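December
By the Fullthorpe kitchen desk

Ticket 1764
Subject: White haze on grooved metal, staff kitchen
Status: Open
Product in use: Vostell metal cleaner, spray

First report, Saturday, before lunch service. The grooved metal that meets the dark gray surface has a cloudy film on it again. It was cleaned the night before with Vostell according to the label: spray, wait 2 minutes, wipe, buff. The person closing says it looked fine when they left. By morning it did not. The film shows when you stand at the sink and disappears when you stand at the door, so half the staff think there's no problem.

Reply from supplier support (Costhorpe office), shortened:
They say this is "normal residue from a previous product" and should clear after several applications. They suggest using more spray.

Our comment: we were told the same thing the first time. There hasn't been a previous product on this metal for months. I don't see how more of the stuff we suspect is going to get rid of the stuff we suspect, but we tried it so that we can't be told we didn't.

Test 1. Double the spray, same wait, new cloth.
Result: worse. Film is thicker to the touch and a fingertip leaves a clear track.

Test 2. No spray. Warm water, one drop of dish soap, wipe, then dry with a clean towel.
Result: better on the flat parts. A line of white stayed in the grooves and came back out onto the metal when the towel dragged across it. So some of what we have been calling new film may be old film that moved.

Test 3. Same as test 2, with a soft toothbrush along the grooves first. Left to right only, following the brushing in the metal.
Result: best so far. Still a little haze at 1300 when the next shift looked. They say it was there all along. I looked at it right after drying and I say it wasn't. Leaving this one as a maybe.

Second reply from supplier support:
They now think it is our water. They recommend their Huaranga rinse, sold separately.

Our comment: of course they do. If the water were doing this I would expect it on the faucet and on the steel bowl that hangs next to it, and both are clean. Neither one gets Vostell. I asked if they have a water test or anything else in writing that points that way. What came back was a brochure. I am not saying the water is innocent, only that so far the one reason to blame it is that they also sell something for it.

Test 4. Plain water only, wiped and left to dry on its own, to give the water theory a fair try.
Result: a few spots, the round kind you get from drops. Not a film. Dry towel took them off.

Cleaning the grooves is where I think this gets won or lost, and the label doesn't mention grooves at all. It talks about "flat finished surfaces," as if everything metal were a tray.
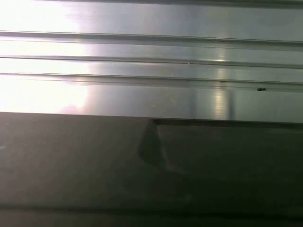
Our next test goes one groove at a time, starting at the top, with a rinse between each so nothing gets pushed down onto a part already done. The lowest of the three is the one I would bet on: it has the deepest shadow line and a bit of a raised lip, and a flat cloth is likely to ride right over that. The wide band under it gets done last, down to the edge of the dark gray. And check the left part from a second angle before anyone writes "clean" or "hazy" in the log, as a glare that strong will hide either one. I suspect a good share of our disagreements between shifts are just people looking at it in different light.

Test 5. As above. Scheduled for after close, 17 minutes allowed, which sounds generous until you try it with a toothbrush. No Vostell, no Huaranga. Whoever does it, please write down what you used and where you stood when you looked at it.

Asked of support, still waiting:
- Is Vostell meant for metal with grooves, yes or no?
- Does it need a water rinse after buffing? The bottle says no. The brochure has a photo of someone rinsing.
- Can the open bottles go back for credit if the film stays away without them?

The ticket was marked "resolved" on their end this afternoon. I reopened it. Please don't accept the closing survey if it comes to the shared inbox.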